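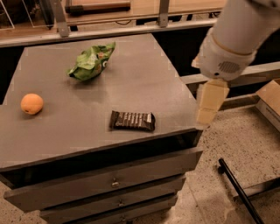 Drawer slides bind at one point of travel after moving the cabinet

I have a steel drawer cabinet from Wonberg, four drawers, full-extension ball bearing slides. It was carried up one flight of stairs with the drawers removed. After reassembly the top three drawers run normally. The bottom drawer goes in freely until 50 mm before closed, then gets stiff, and needs a firm push to latch. It also pops back out a few millimeters unless I hold it for a second.

What I have checked so far:

- The drawer box is square. Both diagonals measure the same.
- The floor is not level. A marble rolls toward the back left.
- No visible dents in the slides.
- Swapping the bottom drawer with the one above it makes no difference. The fault stays in the bottom position.

I have not put any lubricant on it because I read conflicting advice about grease and ball bearings. Load is light, mostly cables and a stapler. Is this a leveling problem or a damaged slide? I would like to avoid buying a full set if one pair will do.

Baiba Jaunzems

Rūta Toom

Your swap test already rules out the drawer and the half of the slide that is fixed to it. What remains is the cabinet half, the ball retainer, or the shape of the cabinet itself.

Start with the retainer. This is the thin strip that holds the balls and floats between the two rails. If the drawer member goes in while the retainer is partway back, the balls reach the rear stop before the drawer does. The drawer then has to drag the retainer the remaining distance, and you feel a stiff zone of fixed length near the end. Yours is 50 mm every time, so this fits.

To reset it:

1. Take the drawer out completely. Press the lever up on one side and down on the other.
2. Pull both retainers all the way forward until they touch the front stop.
3. Line up both drawer members before pushing. If one side starts early, stop and pull it out again.
4. Push in slowly, in one stroke, to the end. It will feel heavy the first time. Then open fully and close fully three times.

If the stiff zone is gone, you are finished. If it moved to a different position, the retainer was off again and you repeat step 2.

If it is still at 50 mm, measure the inside width of the cabinet at the front and at the back, at the height of the bottom slides. The two should agree within 1 mm. A narrower back means the case is racked, and the feet need adjusting. Do this with all drawers out. Put the level on the bottom edge of the case, front to back first, then side to side. The top panel can be slightly bowed and will give you a wrong reading.

On lubricant: wipe the tracks with a dry cloth first. Hair and carpet fiber are common in the bottom position. If the original grease has gone brown and hard, remove it with mineral spirits and apply a thin film of light white grease. Do not use spray oil on its own. It thins out the old grease and runs to the back.

Augustina Nyarko

had the same on a Fatton cabinet, it was the feet. turned the back left one down until it stopped rocking and the drawer was fine after. worth trying before you take anything apart

Ourania Liapis

Agree with the retainer reset. Two additions.

Look at the latch as well. On many steel cabinets the drawer goes over a small plastic detent near the end of travel. If the detent is cracked, the drawer will not hold closed, and the "pops back out" part would be explained even with a good slide. It is a separate part and usually clips in without tools.

If you do need to replace the slides, match the closed length and the thickness per side, and buy the pair. New and worn slides on opposite sides will pull the drawer crooked. Check the hole pattern on the cabinet member before ordering. I bought a Storkunex pair with the right length and the wrong holes and had to drill 14 new ones.

We use cookies to remember your settings and measure traffic. By continuing to browse you accept our cookie policy. Accept | Manage preferences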